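Drokine Two-Arm Unit: Set-up and Operating Guide

Section 7. Office Filing and Cabinet Chores

7.1 Purpose of this section

This section covers the use of the Drokine two-arm unit for putting away document folders in low office cabinets. It also states which parts of the chore the unit can be expected to do alone and which parts still need a trained attendant. Read Section 4 (Stopping the Unit) before you begin.

Filing is often listed among the first chores that a site would like to hand over to a machine. The Flikimham site has used the unit for this work under supervision, and the limits given in 7.5 are taken from its records. Sites should plan staffing on the basis of those limits and should not assume that an attendant can leave the room.

7.2 Before you start

1. Confirm that the cabinet is a standard low model with hinged doors. Sliding doors and roller shutters are not supported in this release.

2. Check that the cabinet stands level and does not rock when pressed by hand at each corner.

3. Measure the clear floor space in front of the cabinet. The unit needs at least 138 cm from the cabinet front to the nearest wall or desk.

4. Open and close each door by hand. A door that drags, drops or swings back by itself must be repaired before the task is run.

5. Unlock the cabinet and remove the key. The unit does not operate keys.

6. Clear the shelf that will receive the folders, or leave only folders that lie flat.

CAUTION: Do not run the task with a person kneeling or reaching between the unit and the cabinet. The arms can enter the cabinet from either side without warning.

7.3 Preparing the folders

1. Use stiff plastic folders only. Soft card folders bend under the fingers and may be dropped.

2. Load each folder with no more than 50 sheets. The combined weight must not exceed 900 g.

3. Close the folder fully. Loose sheets must not extend past the edge.

4. Place the folders in the supply position set during calibration (see 3.6).

NOTE: The unit does not read handwritten labels. Where folders must be kept in a set order, hand them over in that order and check the shelf when the run is complete.

7.4 Running the task

1. Switch on the unit and wait for the steady ready tone.

2. On the Overo control screen, select Chores, then Filing, then Low Cabinet.

3. Confirm the shelf height. If the height shown differs from the measured height, cancel and repeat the shelf calibration.

4. Select the door setting. "Doors open" is recommended for all new sites. "Unit opens doors" may be selected only after the site has completed 100 supervised runs.

5. Stand to one side, within reach of the stop control, and press Start.

6. Watch the first folder from pick-up to release. If the folder slips, turns or touches the door, press Stop and return to step 3.

7. When the run ends, wait for both arms to return to rest before approaching the cabinet.

8. Check the shelf and close the doors by hand.

Low-cabinet filing area, with folder and door work

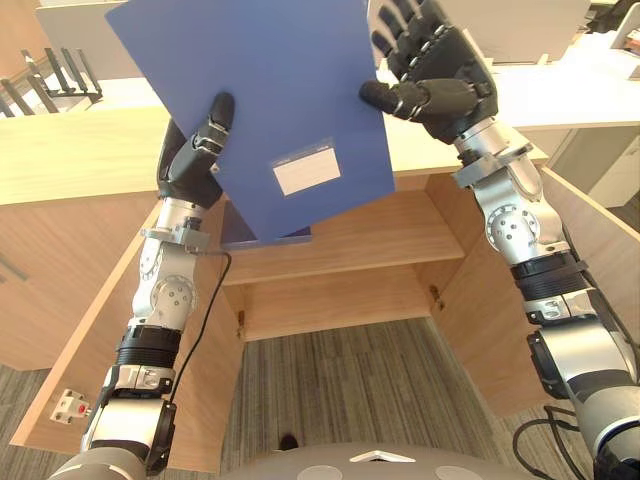
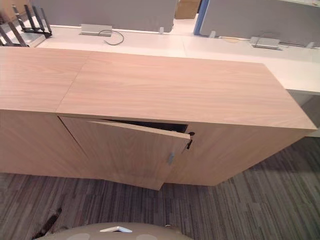
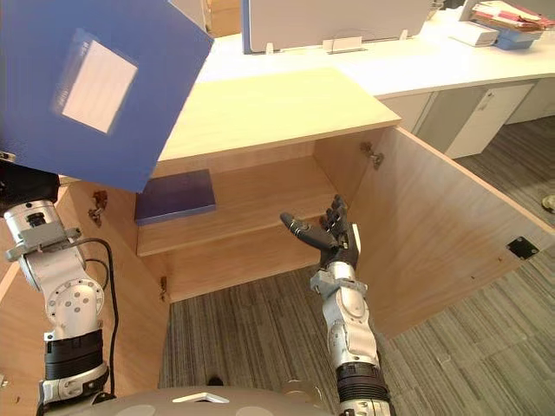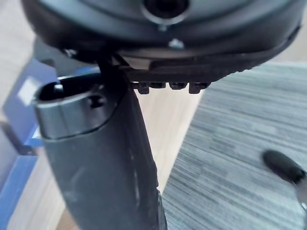 7.5 What the unit can and cannot yet do

Folder handling is the stronger part of this task. The unit will normally lift a stiff folder, carry it to an open cabinet and lay it on a shelf at the calibrated height. Doors are harder. A cabinet door moves on a fixed path, and an arm that pulls slightly off that path puts a sideways load on the hinges. Attendants should learn to recognize a door in the condition shown in the second picture, where the upper edge tilts outward and the lower edge hangs below the base line of the cabinet, nearly touching the carpet. A door found in this condition must be treated as a fault, whatever the cause. The unit does not detect it reliably and may report the door as open and ready.

If a door is out of line:

1. Press Stop and wait for both arms to come to rest.

2. Do not use the unit to push the door back into place.

3. Switch off the unit and support the door by hand.

4. Inspect the hinges, hinge screws and latch. Replace any part that is bent or cracked.

5. Open and close the door by hand ten times before running the task again.

6. Enter the fault in the site log, with the door setting that was in use.

CAUTION: A loose door can fall without further contact. Keep feet and hands clear of the lower edge until the door is supported.

The following chores are outside the scope of this release and must be done by a person:

Sorting loose papers into folders
Removing a folder from a tightly filled shelf
Locking or unlocking a cabinet
Fitting or adjusting doors, hinges and shelves

The Lahlou software package, planned for December, is intended to add a check of door alignment before each run. Until that package is installed and accepted at the site, the check in 7.2, step 4, remains the duty of the attendant and may not be skipped.

7.6 Site record

Keep a record of every supervised run. Each entry must state the cabinet used, the door setting, the outcome and any action taken by the attendant. A run in which the attendant touched the folder, the door or the unit is to be entered as assisted, even if the folder reached the shelf. Assisted runs do not count toward the total required in 7.4, step 4.

Section 7 revised 16/08/2020. Earlier printed copies should be withdrawn.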